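Thread on mains hum in small workshop recordings, and why fitting a filter is usually the wrong first step. Mostly notes from rewiring the audio side of our unit in October. 1/

Hum at 50 Hz and buzz at its harmonics are different faults. A clean low note usually means a ground loop or a transformer sitting too close to a cable. A rasp with energy at 100, 150 and upwards usually means a switching supply or a dimmer. Look at a spectrum before touching anything. 2/

Free software is fine for this. Record a minute of silence at the gain you normally use, plot it, write down the peaks. Then switch things off one at a time and record again. Keep every file. You will want to compare them a week later. 3/

Our baseline had a strong peak at 50, a weaker one at 150, and a smear above 800 Hz that came and went. Three separate causes, as we found later. Treating them as one problem cost us most of a morning. 4/

The 50 was a loop. Mixer earthed through its own plug, laptop earthed through its charger on a different circuit, unbalanced lead between the two. Running both from the same socket strip brought it down a long way. An isolating transformer in the audio lead removed what was left. 5/

Do not lift the mains earth to cure a loop. People still recommend it. The earth is there so that a fault trips the breaker and you are not the return path. Break the loop on the signal side. 6/

The 150 came from a lighting track over the mixing desk. The microphone lead had been tied along it for 2 metres, neatly, with cable ties. We moved the lead to the opposite wall and crossed the lighting cable once, at a right angle. The peak dropped into the noise floor. 7/

Parallel runs are the main thing to avoid. If audio and mains must share a route, keep as much space between them as the wall allows and cross square. Tidy bundles look good and couple beautifully. 8/

The intermittent smear took longest. It followed a bench supply we call Bada (it was labelled that when it arrived, and the label stayed). Under light load it drops into a burst mode and the bursts land in the audio band. A small dummy load on the output stopped it. 9/

A ferrite on the supply lead made no measurable difference at those frequencies, as expected. Clip-on ferrites are for radio-frequency trouble. They are cheap, so everyone fits them, and then everyone reports mixed results. 10/

Balanced leads next. We replaced the long unbalanced run with a balanced one, shield tied at both ends, pin 1 to chassis. If your equipment takes pin 1 to the circuit board instead, you may hear the shield current. Check inside before blaming the cable. 11/
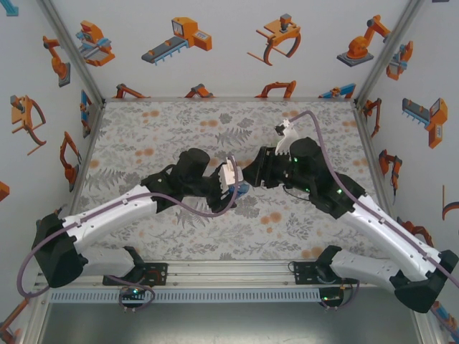
Two arms on the rail, grippers nearly touching. Machinery prints on the walls.

Gain staging is the dull part. Our preamp had been set low and the difference made up in software, which lifts every bit of hum picked up after the preamp. Bringing the level up at the front end bought more than the new cable did. 12/

Notch filters last, if at all. A narrow notch at 50 is mostly harmless on speech. A comb of notches up to 2000 Hz is not, and voices start to sound hollow. Better to leave a little hum under the voice. 13/

Still open: a faint tick every 3 seconds on the Fandavley channel, at the same level whatever the gain. That points to something after the preamp. Will add to this thread when I have a spectrum worth posting. 14/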